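# Box files in a low office cupboard: flat or upright, and do I need a second shelf?

Asked in: Storage and filing, small offices

We've got two low cupboards in the office, light oak colour, side by side in front of the desks. I've been told to move the paper records out of a lever-arch rack in the corridor and into these. The rack is going at the end of March whether I'm ready or not.

My trouble is the one shelf. Each cupboard has a single shelf across the middle and nothing else. A colleague says lay the box files flat and stack them. The leaflet from Utemar, who sold us the cupboards, says "ideal for upright filing", but leaflets say all sorts. I'd also been looking at an insert called the Bradetti, a sort of wire half-shelf that is meant to "double your capacity". It costs 40 quid for one and I don't believe the claim for a minute.

So:

- flat or upright?
- is a half-shelf insert worth the money, or is it a tray with legs?
- will a shelf this wide sag? The leaflet doesn't give a load.

I've started with two boxes on the shelf to see how it looks and left the bottom clear for now.
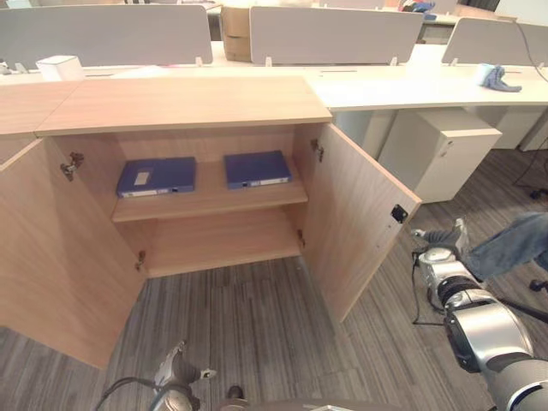 ## Answers

### Answer 1 (marked as helpful)

I'd distrust the leaflet and your colleague equally.

Flat is fine for boxes you hardly open. It is a nuisance for anything you want weekly, because the one you need is always at the bottom of the pile and you end up with three boxes on the carpet while you hunt for a delivery note. You can at least read a spine label with the box lying down, and yours have them, so if you do go flat, keep every spine facing the doors and don't stack more than two high. The label on top of your left-hand box stops being any use the moment something sits on it.

Upright is better for getting at things, but measure first. A lot of low cupboards are sold as suitable for filing when the gap above the shelf is a finger's width too short for a standard box file. Take a box, stand it on its end on the shelf and try to shut the doors. Then do the same underneath. If it only fits in one half, that half is where your busy boxes go and the other half gets the flat ones.

On the insert: I bought something very like it from a firm called Uko. "Double" was true if you were storing saucers. With box files it took up height I needed and the feet left dents in the shelf. You have a whole bottom compartment standing empty. Fill that before spending anything.

As for sagging, I can't tell you without knowing how thick the board is, and neither can anyone else here. Lay a straight edge along the front of the shelf now and write down what you see. Load it, leave it for a month and check again. Put the heavy stuff on the floor of the cupboard regardless.

#### Comments on this answer

> Tried the standing-up test. They go in upright at the bottom with a bit to spare. On the shelf it's a squeeze and I don't like it, so flat up there. (from the person who asked)

> A second proper shelf is usually possible if there are peg holes up the sides. Worth looking before you drill anything.

### Answer 2

Just scan it all and get rid of the cupboards. We did 400 files over a summer and never looked back. Paper is finished.

#### Comments on this answer

> Doesn't answer the question. Some of us are told to keep the originals.

> And who did the scanning? I've seen "we scanned it all" before. It generally means half of it, sideways, in a folder called New Folder (2).

### Answer 3

Slightly off to one side, but check the doors while they're open. If they drift shut by themselves or rub in the middle when you close them, it's often the hinges needing a small turn of a screwdriver. People blame the floor. Sometimes it is the floor, mind you, as carpet can leave one corner lower than the rest. Try the screws first as it costs nothing.

I'd also query buying any sort of label system. We were sold the Lâm coloured spine set, and after a year everyone had forgotten what green meant. Plain white with the year and the subject in thick pen does the job. Write it big enough to read standing up, because with a low cupboard you'll be looking down at it from the walkway and you won't want to crouch every time.

No opinion on flat versus upright. Ours are in a heap.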